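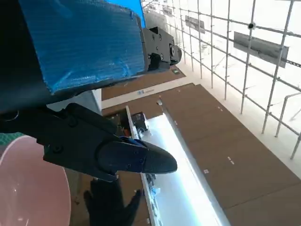
Sernside Sunday Soccer: Match Results and Goals

A set of results, scorers and cards from the Sernside amateur league, typed up from the paper sheets that referees hand in after each game. It covers the top division only. The lower division keeps its sheets in a different shed and we are not on speaking terms with the shed.

Maintained by Ingvild Wikström. Corrections are welcome, including from players who remember scoring goals that the referee does not.

What is in it

matches.csv has one row per game: home team, away team, final score, halftime score, referee initials, and a column called pitch_state.

goals.csv has one row per goal, with the scorer, the minute, and whether it was a penalty or an own goal. Assists are not recorded. The league tried it for part of a season and stopped after every goal was credited with an assist from the captain.

cards.csv has one row per yellow or red card, with the minute and the reason in the referee's own words. This is the most entertaining file by some distance and the least useful for modeling.

teams.csv maps short names to full names. Please join on this file and leave the raw names alone. Zukent Athletic appears in the sheets as Zukent, Zuk Ath, The Zuks, and once just as "them."
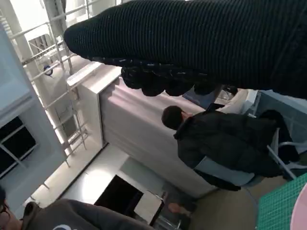
Columns that will trip you up

minute: Referees write down the minute their watch shows. Stoppage time is not split out, so a goal in the second minute of added time at the end of a game is stored as 92. A goal in added time before halftime looks the same as one early in the second half, and I have no fix for that. A handful of games have a goal in minute 100. I checked the sheets and the number is what it says. One of those referees was known for losing track of time in general.

halftime_score: Blank means it wasn't written down. Zero means zero. An earlier version of this set filled the blanks with zeros, which made the league look very cautious before the break and completely unhinged after it. If you wrote anything clever about second-half fitness using version 1, I am sorry, and I would love to read it.

pitch_state: Free text. Values include "ok", "soft", "fine if you're a duck" and "goat". I have left these alone.

scorer: Surname plus first initial. There are 2 players listed as Yüksel, M. They are cousins, both strikers, and they played for the same side until one of them moved to Zukent over a disagreement about free kicks. Games after the move are tagged correctly. Games before it are a best guess made by asking both of them, and they agreed on less than you might hope.

referee: Initials only, and not unique. Don't build a referee bias model on this. People have asked, usually people who had just been sent off.

How it was made

I typed the sheets by hand, and a second person typed a sample again so we could compare. Where we disagreed we went back to the paper. Where the paper had been rained on we went back to the club secretaries, who keep their own records and are reliable on wins.

Accented names are stored in UTF-8. If you open the files in a spreadsheet program and see garbage in place of letters, the garbage belongs to the program.

Postponed games are left out until they are played. Abandoned games are kept, with status set to "abandoned" and the score as it stood, even where the league later awarded the points to somebody. Awarded results live in matches.csv under official_score - use that one if you are rebuilding the table, and the plain score if you care about soccer.
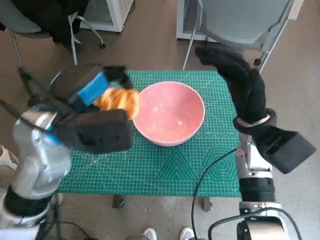

The Hata Cup games are flagged with competition set to "cup". They are decided on penalties if level, and the shootout score has its own column, so please don't add it to the final score. Somebody did this and published a chart in which Hata Rovers had the best attack in the county. It is still pinned up in their clubhouse.

Known gaps

Several sheets from the spring are missing. The scores were recovered from a group chat, but the scorers were not, so goals.csv will not sum to matches.csv for those games. They are marked with source set to "chat".

Own goals are under-reported. I have watched it happen.

License and updates

Free to use for anything, with a credit to the Sernside league. A new version goes up in June, once the appeals are over. Please don't email referees directly, and please don't email me about offside.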